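Project report — visit to Schwaiger open day, August 2022
Group 10

We went for the hand-held gripper demo mostly. Hall was packed, got there late, missed the intro. Damian Kuster ran the station. You squeeze the gripper yourself, it logs the motion, later an arm is supposed to copy it. They have 362 recordings for cable tasks so far and want 3000 before they train anything.

Our task was cable handling. Line the two green jaws up on either side of the cable, close, don't yank. Harder then it looks — you keep wanting to use your other hand.
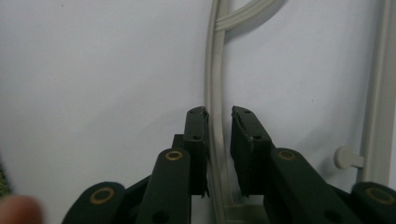 Emil Eberhard told us afterward that cables are the worst thing they do, boxes are easy, a cable never hangs the same way twice. He would rather have fewer recordings and cleaner ones. Damian didn't agree, they went back and forth on it a while.

Still to do: ask about jaw padding (forgot), get the Pevari handout from Emil, compare with the Rukatholm setup we read about in April. Each of us got 10 tries, not enough to say anything about learning curve. Notes are in teh shared folder.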